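Ticket 689 - Flaven desktop client, notes won't sync
Opened 30 September 2019
Status: waiting on customer

Hi again! Sorry for the wall of text, I figured I'd put everything in one go so we don't ping-pong for a week.

So the problem is still the same one. I write a note in Flaven on my office PC, the little wheel spins, it says "Saved," and then on my laptop the note is just not there. Older stuff is fine, everything from before March shows up on both machines. It's only the newer notes, and only the ones in the shared Pullura folder (my private ones sync like a dream).

What I've tried so far:

Signed out and back in on both. No change.
Cleared the local cache like your help page says. It pulled down 248 notes again and then stopped, same as before.
Turned off the VPN. Nope.
Reinstalled version 4 on the laptop. That got me more than 40 "conflict" copies, yikes, and I've deleted them by hand.

The log has the same line over and over, "folder token rejected, retry later," and then it never retries as far as I can tell. I did move the Pullura folder from my old Boateng account to the new one a while back, so maybe it's still holding on to the old login somewhere? That's my best guess anyway!
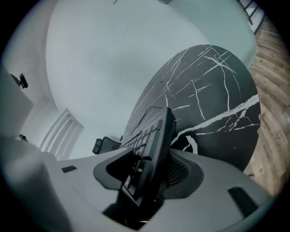
If you do need me to reset the folder token, please tell me first whether it kicks out the other people sharing it. They're in the middle of a deadline and I'd rather wait a couple of days than have them locked out. I can send the full log too, just let me know where to upload it. Thanks so much for sticking with this one!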